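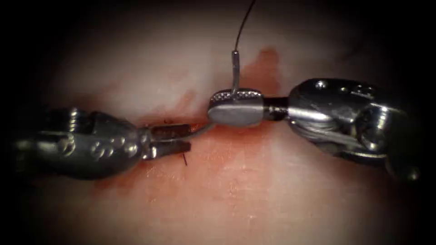 Visita al laboratorio de Dillumano: comparación de portaagujas para brazo quirúrgico

La visita se hizo en agosto, por la mañana, con un grupo reducido de técnicos de mantenimiento y dos personas de compras. El motivo era ver en funcionamiento los portaagujas que Dillumano evalúa para su estación de sutura de doble brazo y recoger datos para nuestra propia especificación. La ingeniera Refugio Villaseñor llevó la sesión de principio a fin y respondió a casi todo; lo que quedó sin respuesta se indica más abajo.

Estación de ensayo

Dos brazos enfrentados, cada uno con su instrumento, trabajan sobre un simulador de tejido. La óptica se mantiene fija durante toda la serie para que las tomas sean comparables entre sí. La iluminación es puntual y deja los laterales en negro, de modo que la parte trasera de los instrumentos apenas se distingue en el monitor. Para juzgar el agarre basta, pero para ver si la muñeca se acerca a su límite de giro hay que mirar los valores articulares.

El controlador es el Bimix en los dos brazos. El laboratorio lo probó antes con un Yazdani en el brazo izquierdo y lo retiró porque la sincronización entre ambos obligaba a pasar por un módulo intermedio. Pedimos ver los registros de aquella configuración y no estaban disponibles en la sala.

Pinzas comparadas

Se montaron dos juegos de mandíbulas. El primero es el que Dillumano usa de serie, con cara interior dentada. El segundo es de Claline, con un dentado más fino y un perfil algo más corto. Los dos entran en la misma muñeca sin adaptador. El cambio de juego lo hizo un operario en 3 minutos, con recalibración del cero de apertura incluida.

La prueba consiste en tomar una aguja curva con hilo, presentarla y pasarla de un instrumento al otro. Se ejecutaron 15 transferencias por juego, todas teleoperadas por la misma persona. Se da por válida la transferencia cuando el instrumento receptor cierra sobre la aguja, el emisor abre y la aguja no gira sobre el eje de la mandíbula.

Resultados anotados:

Juego de serie: 12 transferencias válidas de 15.
Juego Claline: 14 transferencias válidas de 15.

Los fallos del juego de serie fueron todos por giro de la aguja al abrir el emisor. El del juego Claline fue una pérdida de aguja por cierre anticipado, y Villaseñor lo atribuye al operador. La muestra es pequeña y el orden de los juegos no se alternó: primero el de serie y después el otro, con el operador ya rodado. Se lo comentamos y quedó en repetir la serie a la inversa.

Observaciones sobre el agarre

Con aguja curva, la posición de toma pesa más que la fuerza de cierre. Cerca del extremo donde sale el hilo, el receptor tiene espacio para entrar, aunque la aguja pivota con facilidad. A media curva queda más estable, a cambio de que la propia mandíbula oculte parte de la aguja a la cámara. El operador compensa de memoria. Una segunda vista lateral ayudaría; el laboratorio la tiene prevista, sin plazo.

La fuerza de cierre no se mide en la mandíbula. Se estima a partir de la corriente del motor, y la estimación incluye el rozamiento de los cables. Preguntamos por la deriva con el uso y no hay todavía una curva publicada para ninguno de los dos juegos.

Los reflejos en las carcasas metálicas de la muñeca molestan al seguimiento por imagen. Se vio un salto de la marca de posición al girar el instrumento derecho bajo la luz. En teleoperación carece de efecto; en modo asistido habría que acabar las piezas en mate o mover el foco.

Pendiente

Recibir los registros de la configuración con Yazdani.
Resultado de la serie con el orden invertido.
Precio y plazo del juego Claline en tirada corta.
Procedimiento de limpieza de los dentados, que no se mostró.

La sala de ensayo admite pocas personas y conviene llegar antes de las nueve, mientras se hace la calibración. Es la parte con más información útil y no figura en el programa que envían.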